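A Bite at the Workbench

By Kourosh Shojaei
June

My grandmother had a rule about food and work, and the rule was that they belonged in different rooms. She sewed in one and ate in the other, and if you wandered through the sewing room with a slice of melon she would look at you over her glasses until you had backed all the way out to the kitchen. I thought of her a good deal this spring, which I spent visiting the workrooms around Tulldale (spare bedrooms, garages, rented units behind the tire shop) to see how people who make and mend things set up the place where they do it. I had meant to write about shelving. I came home with a notebook full of snacks.

Everybody eats at the bench, or at least everybody I met does. They eat at it leaning and standing and sitting sideways, and they eat the kind of food that can be picked up without looking. There were orange segments and crackers, cold dumplings, dried apricots out of a coat pocket. One woman who restores accordions keeps a bowl of almonds beside the glue pot and says she has only once reached for the wrong one.

What I like about it is the pause. A person taking a bite in the middle of a job goes quiet in a particular way, and the face lets go of whatever it was worrying at. I saw it over and over, and I never got tired of it. At one white table the bite was small and orange and held just between the lips, with the eyes cast down and nearly closed, and a soft pale sweatshirt hood bunched up around the neck like a scarf. I know that look! I have worn it myself over a half-wired lamp, with a cracker.

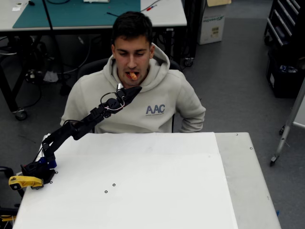
The case for a white table

Now, the table. If you are going to eat where you work, or even if you have more willpower than the rest of us, I would like to make the case for a white one. I held out for years. I had a dark walnut desk that had come down through the family, very handsome, and I lost so many little black screws and washers on it that I began buying them by the bag. On white you can see them. Small black rings, which on my old desk would have vanished until the next move, sit there as plain as raisins on a plate.

You don't need to buy a new table to get the benefit, either. A big white board laid over the top does the same job, and if it leaves a strip of the old tabletop showing along one side, so much the better, as that strip becomes the place for things that are finished or waiting. Mine is a panel called a Pludeck that I found at Nygård, the salvage yard out past the feed store, and it had spent its earlier life as part of a shop counter. I paid $19 for it and carried it home on the bus, which I would not do again. It wipes clean of crumbs with a damp cloth and it throws light back up at your hands in the afternoon, and there is really very little else I can say about it except that I am fonder of it than I ever was of the walnut.

A clamp is a fine companion for a table like that. Choose a yellow one, or anything bright, and fix it right at the edge where your hip will learn about it only once.

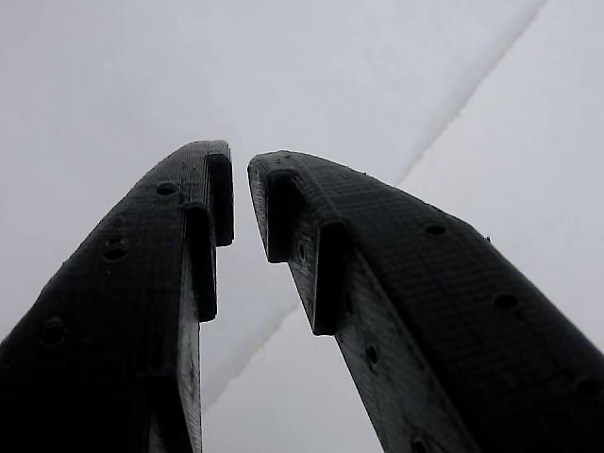

Photo: Kourosh Shojaei

Behind you and under you

The second surface is where people disagree. My neighbor says one good table is plenty and a second only fills up. She's right that it fills up, but I think that's what it is for. The benches I admired most stood a step behind the main table, close enough that you could turn in your chair and reach, and they had a cutting mat on top. Teal mats seem to have won out over the green ones I grew up with. On the mat goes the tool you are using that day, a red-handled screwdriver or a pair of snips, and the paper you keep meaning to read. Everything else goes in the drawers.

Drawers, by the way, ought to be metal and ought to be dark. A pale cabinet shows every thumbprint, and in a room where somebody has lately been eating an orange that is quite a few thumbprints. Put the bin down there too, close enough to drop a peel in.

Then there is the matter of what happens underneath. I've now looked under a lot of workbenches, more than a guest probably should, and I can report that cables tangle there no matter how orderly the person above them is. I have tried ties and sleeves and a wooden tray with slots. I spent 2 weekends on the slots. The cables went back to being a nest by the end of the month, and I have made my peace with it, helped along by the fact that my bench is on casters. Get casters if you can. A bench that rolls can be pulled out and swept behind, and a nest that can be swept around is a nest you can live with.

Cardboard is the other thing that settles in low places. A white box arrives with something in it, the something is taken out, and the box stays on because it's a good box. Before long there's an envelope leaning on top. My own workroom is 167 square feet, and I won't tell you how much of it is good boxes.

The snack shelf

I gave in last month and put up a shelf just for food, at shoulder height, well clear of the solder. It holds a tin of Skorkura, the rye crackers my sister brings when she visits, and a jar for whatever fruit is around, and a cup of toothpicks for anything sticky. The accordion restorer came by to see it and said it was too tidy to last. She ate three of the crackers standing at the bench with her eyes shut, brushed off the board with the side of her hand, and asked if she could see the casters.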